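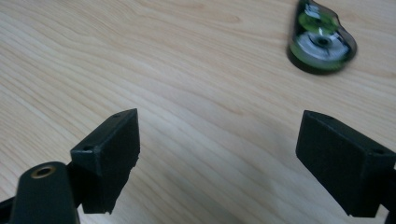
From: Kratochvíl (list member)
Date: 31 July 2021
To: the wood finishing list
Subject: Re: Oil or hard wax for a table used every day

Hello all,

I was away from the list for some time and I read this thread only now, so excuse me if part of my answer was already given in another message.

> We have bought a used table in light wood and the old finish is
> nearly gone. My neighbor says to use only oil, the man in the
> Brolley store says hard wax oil and nothing else. The table is for
> eating and for homework, so it gets everything: juice, pens, hot
> plates. I do not want a shiny look. How many coats, and must I
> sand between them? I have one can of Indetti oil left from the
> kitchen shelves, can I use it?

I will try to answer in the order of the questions.

Oil only, or hard wax oil: both are possible. Plain oil goes into the wood and gives almost no layer on top. It is easy to repair, you rub a little more on the bad place and the next day you do not find it. But for juice and pens it is weak. Hard wax oil leaves a thin layer and keeps liquids out for longer. For a table with homework on it I would take the hard wax oil, in matte. Please check that the can says matte, the satin one is already too shiny for my taste.

The number of coats: two thin ones. I made three on my first table and the third one stayed sticky in the corners for many days. Put on very little, wait ten minutes, then wipe off all that the wood did not take. Most problems which I read about on this list come from people who leave too much on the surface.

Sanding: before the first coat I go up to 120 grit and then 150, always along the grain. If you go much finer, the wood closes and takes less oil. Between the coats I use only a gray pad, with no pressure. Vacuum well after it. A damp cloth is also good, but then the wood must dry completely again.

The old can: if it was closed well and there is no thick skin on it, you can try it on the underside of the table. I would not mix it with another product on the top. I did this once with Indetti under and another brand over, and I got spots which I had to sand away – a whole weekend lost.

About the cost, my table is 67 inches long and 32 inches wide, and one small can was enough for two coats with some left over. So do not buy the big one.

One more thing, for safety. The cloths with oil on them can start to burn by themselves when they lie in a pile. Spread them flat outside until they are hard, or put them in a metal can with water and a lid. I repeat this in every message and I will continue to repeat it.

In March somebody asked here about the Vevo pads for the machine. I have tried them since then. They are good for large boards, but on the edges I still prefer to work by hand – the machine takes off too much there before you see it.

If the old finish is a varnish, then all this does not help until it is completely removed. Put a drop of water on the place which looks most worn and another one near a leg, and write to the list what they do after five minutes.

Greetings,
Kratochvíl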